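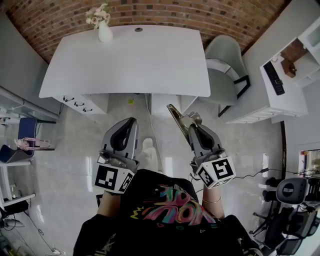
Figure 8.1. A freestanding desk with a drawer unit at each side, set in front of a brick wall.

Chapter 8
Work Surfaces and Under-Desk Storage

The desk is the largest fixed element in most home workrooms, and its position decides where nearly everything else can go. This chapter treats the desk and its storage as one unit. Seating is covered in Chapter 9, lighting in Chapter 10.

8.1 Terms

The work surface is the full area of the top. The clear surface is what remains after permanent objects are subtracted: a monitor, a lamp, a vase. In Figure 8.1 the flowers occupy the far left corner, and most of the top is left over for work. The knee space is the open volume between the supports or, where drawer units are used, between the units themselves.

8.2 Paired drawer units

Two units placed under one top divide the storage by hand. Items used with the writing hand go on that side, in the top drawer; reference papers go opposite. The left unit in the figure has three handles. Measure the knee space after both units are in place, with the chair drawn up. Small objects that fall into this space are easily overlooked and should be cleared before the chair is moved.

8.3 Cable routing

A grommet is an opening in the top through which cables pass to the floor. It is normally set near the far edge, as in the figure, to keep cords off the clear surface. Below the top, a cord should be fastened to the underside or to a support. A cord that hangs free and crosses the floor — the white one in Figure 8.1 is typical — collects dust and lies in the path of chair legs and casters.

The survey by Melis, taken up in Section 8.4, recorded the contents of 63 home desks over 2 months and lists 1,058 items by drawer.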